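A folding machine in the Llanos workshop

2020-08-12

The shared workshop at Llanos, on the edge of Tinudville, has room for a lathe, two sewing machines and, since April, a robot that is meant to fold clothes. The member building it works in a warehouse office by day and comes in most evenings. She asked us to leave her name out, as her employer knows nothing about it.

The arm was bought second-hand from a packaging firm, Gresau, that was closing a line. It cost her 930 pounds, with no manual and no controller. "The controller was the hard bit," she said. "I went through two that didn't talk to it properly. The third is a board from a small supplier called Cukent and it has been fine."

She had no interest in making it weld or paint. Clothes were the point from the start. "A box is the same shape every time you pick it up. A shirt isn't. I wanted something that would keep me busy for more than a month."

The bench was covered in brown kraft paper, and blue tape was run across it in long lines. She laid the tape by eye and a steel rule, and admits that some of it wanders. "It doesn't have to be perfect. I measure where the lines are after they're down and put those numbers in. If I pull one up I have to measure again, so I try not to."
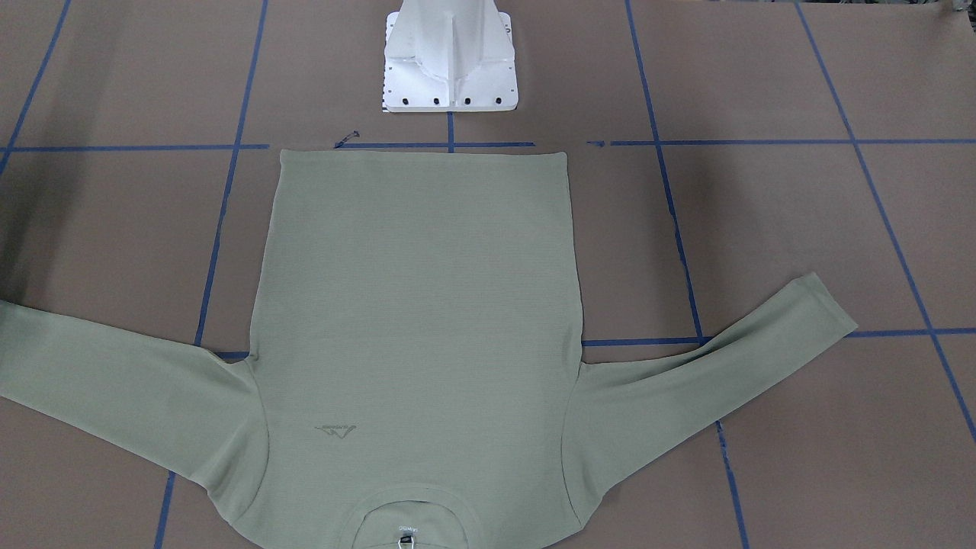 A green long-sleeved shirt laid out on the taped paper, hem towards the robot's base.

Each shirt goes down by hand, with the hem at the base end and the collar at the far side. The sleeves are spread out and left at whatever angle they fall. She used to straighten them, then stopped. "I was doing half the job for it. Now it has to cope with one sleeve going up and one going down."

Knitted tops are harder than woven ones, she said. They stretch when the gripper drags them, and a fold that looks square on the way over can end up on the slant. Pale colours on brown paper are easy enough for the software to find. A brown jumper was hopeless.

Her notebook lists 223 attempts so far. Of those, 113 ended in a fold she would put in a drawer. The rest are marked with a letter for what went wrong: S for sleeve, D for dropped, C for crumpled. S is the most common by a long way.

A full fold takes 58 seconds at present. She could run it faster but keeps the speed down while other people are in the room – the bench is next to the kettle.

We asked what comes next. "Sleeves first. Then turning things over, which I haven't tried at all. After that I'd like it to pick a shirt out of a heap, but I've been saying that since I started."

She has no plans to sell it. Other members have asked whether they can bring their washing in. "They can bring it," she said. "I need more shirts to test on. They'll have to fold most of it themselves when they get it home."

Contact the newsletter | © Llanos Workshop, Tinudville | Back to top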